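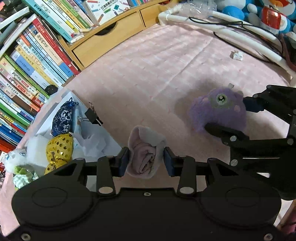 4 min read

I've been comparing two ways of picking up soft things. One is a pair of hand-held grippers, one for each hand. The other is the Ostermann two-finger gripper on the end of the arm that Paora Tipoki and I set up last winter, driven from a Lultberg controller. Both have parallel fingers, so on paper the comparison is fair. In practice they're quite different to use, and I've changed my mind on a couple of points since my April post.

I did 300 grasps with each, 30 per object. The objects were small plush toys, rolled cloth, drawstring pouches and plastic bags, all lying on a bed. I picked a bed on purpose. My earlier tests were on a hard bench, and anyone who has tried to get a finger under a sock on a mattress will know that bench results don't carry over.

Plush toys first. These are easy for either gripper as long as you come down over the middle. The fuzzy purple one gives a lot under the pads, and the temptation is to keep squeezing until it stops giving. You don't need to. Closing until the pads had clearly sunk into the sides was enough to lift it, and going further only pushed the toy out toward the fingertips. By hand I learned this in a few minutes. On the Ostermann I had to set a lower force limit and then slow the close, and I'm still not happy with the setting.

Rolled cloth was where the hand-held pair did best. If the roll is held upright with the fold at the top it stays together well, even with the top end flaring open. Lying flat it's another matter, and the fingers tend to take the outer layer and leave the rest behind. I dropped 7 out of the 30 by hand. The arm dropped more than that, mostly because it came down at the same height every time and the mattress doesn't stay at the same height. It sags where you've been leaning on it. 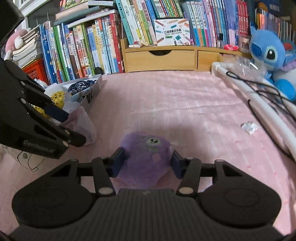 Working with both hands also took some getting used to. Most of the time one hand is doing the job and the other is hanging about getting in the way. Fletcher Doolan had a go and kept knocking the two together near the centre of the bed. My advice to him was to park the idle one well off to the side and bring it in only for a handover or to hold something still. He got better at it after that, though he still says he prefers one.

The body of the hand-held unit is wide, with a round disc housing out on each side, and that width matters more than I expected. Reaching straight down is fine. Reaching in beside a bed rail or up to the front of a shelf means turning your wrist, and then the fingers arrive at an odd angle. The Ostermann is slimmer and wins on tight spots, provided the arm can get there, which on our mount it often can't.

Cables were the other nuisance. I had mine draped over the white rail and they were in a tangle by the time I was halfway through. Next time I'll run them off the back and tape them down.

Plastic bags I've left out of the results. Neither gripper was consistent, and a clear crinkly bag moves if you breathe on it. I'd like to try those again with a softer pad. Paora has a sheet of the Irnside rubber left over from the Batlow job and says I can cut it up.

The pads need a note too. The ones on the hand-held pair are dark blue and flat enough for cloth, and I left them alone for the whole test. On the Ostermann I changed the pads after the first 2 objects, so those numbers should probably be thrown out and run again. I haven't done that yet.

For soft items on a soft surface I'd take the hand-held pair, mainly because your own arm sorts out the height for you. For anything where you want the same motion repeated all afternoon I'd stay with the arm and put up with the setup time. I'll post the spreadsheet once I've rerun the first objects and fixed the column where I mixed up slips and drops.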